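Wallner Door and Cabinet Task Pack for the Endia Simulator

Item 494. Supplied as a download. Site license for one school or club.

The Wallner pack adds a furnished apartment and a two-arm mobile robot to an existing Endia installation. Students write the control code; the pack supplies the rooms, the robot model, the camera views and the scoring. It is used in the second half of the Grorneck course and in the club's own competition, which opens each September.

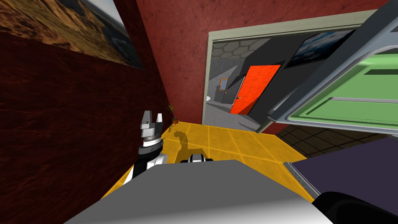 Student Robotics Club, Savov Technical School – Simulation Group

The robot has two jointed arms, each drawn in black and white segments. Camera views are taken from the robot itself, so part of its own body is normally in view. Code that segments the image should mask the body first. In the view shown, the flat gray top of the body covers the bottom center, and one arm stands to the left with its gripper open and pointing up. A door stands open on the right, and the doorway leads to a second, brighter room with an orange-red door at the far side.

Surfaces are assigned separately for each room. Yellow square tile, dark gray tile and a light gray floor can all occur within one view, together with cast shadows. A floor detector tuned to one color will fail at the first threshold. Students are expected to find this out during the navigation exercise and to record it in the log.

Task set

Navigation: pass through a doorway without contact between the body or either arm and the door frame.
Approach: bring one gripper to a stated distance from a vertical surface and stop.
Door: locate the edge, make contact, and swing the door to a stated angle.
Return: back out and restore both arms to the start pose.

Each task is scored out of 100. A run ends after 3000 control steps whether or not the task is complete. Contact outside the permitted zone costs points but does not stop the run.

The approach task has the lowest scores in the club. At close range a plain panel fills most of the view and offers little texture to match. Seams and edge strips are the usable features, and the seam should be acquired before the final advance. Rosalie Grabner's notes on edge tracking are included in the docs folder and cover this case. 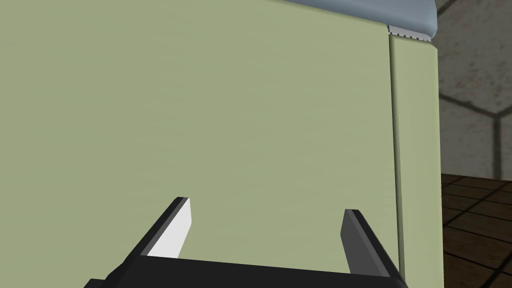
Fig. 2. Gripper view at close range to a green panel, fingers spread; seam and edge strip at right.

Finger opening is set in software. Fingers may be commanded independently of the arm, but the arm must be stationary while the opening is calibrated.

Contents of download

Apartment scene files
Robot model with 2 arms and parallel grippers
Starter controller and scoring script
Course notes, Grorneck units on perception and contact
Log sheet for teams

Requirements

A working Endia installation. The scoring script runs from the command line and writes one text file per run. Team logs must be submitted with the matching score files, unedited.

Support

Questions on scoring go to Dalibor Polák, on course notes to Rosalie Grabner. Include the scene name and the score file with any report.

Page revised 2018-05-21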